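Chapter 7
Learning from Hand-Held Demonstrations

What this chapter covers

Chapter 6 dealt with teleoperation, in which a person drives a robot arm from a distance and the arm's own sensors record the motion. The method works, but it ties every hour of data to an hour of robot time. This chapter looks at a different arrangement. The person holds the gripper directly, does the task by hand, and the robot is brought in only after the data has been collected.

We will follow one study through the whole chapter. It was carried out at the Gonurside laboratory by Sevim Avcı and Mhairi Drummond, and its subject was sorting small household items on a tabletop. The task sounds easy. A person does it without thinking, yet it asks for several different grasps within a minute or two: a toy brick can be taken across its sides, a flat card has to be lifted by an edge, and a soft item folds when the fingers close on it.

The demonstrators worked with two grippers, one in each hand. Each gripper had two fingers. A camera on the tool recorded the view toward the fingertips, and that view was stored together with the opening of the jaws and the path of the tool through space. A single run from start to finish is called an episode. The full set held 2000 episodes, none longer than 60 seconds.

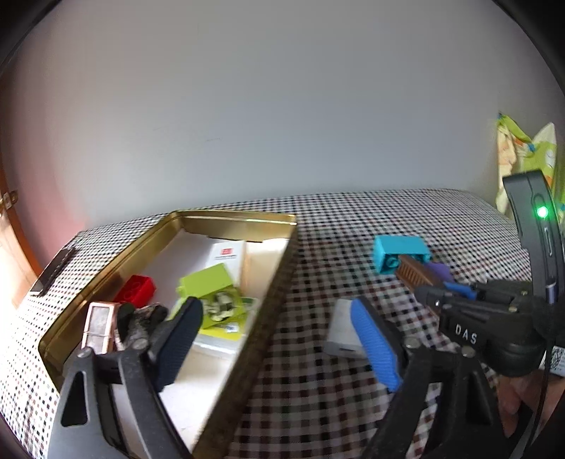 Because the view moves with the hand, the position of an object in the picture tells us little unless we also know where the tool was at that moment. The first processing step is therefore to recover the pose of each gripper at every time step. Section 7.2 explains how this is done and what goes wrong when the estimate drifts. Patterned cloths and plain walls behave very differently here. A plain wall offers few points to track, and a repeating check offers many that look alike.

The second step is to turn poses into actions. Avcı and Drummond expressed each action as a change relative to the current pose of the gripper, so that an episode recorded on one table could be used on another. Section 7.3 works through the algebra. Readers who skipped the material on rigid transforms in Chapter 2 should go back to it first.

Section 7.4 takes up the policy itself, and Section 7.5 the results. The trained policy was tested on items that had been kept out of the training set, with 20 trials per item. Rigid blocks gave the fewest failures. Thin cards gave the most, usually when the fingers closed above the card and missed it. Anel Makhubela later repeated the tests at Grikside with 3 different arms and found the same order of difficulty, although the failure rates differed from arm to arm.

Terms to know before you start: episode, relative action, pose drift, held-out object, bimanual task.

7.1 Why put the gripper in the hand?

Consider what a demonstrator feels while closing two fingers on a small box. With a hand-held tool, some of the contact force reaches the palm through the body of the device, and the person slows down or shifts the grip in response. In most teleoperation systems this feeling is weak or missing, and the recorded motion tends to be slower, with more pauses before each grasp.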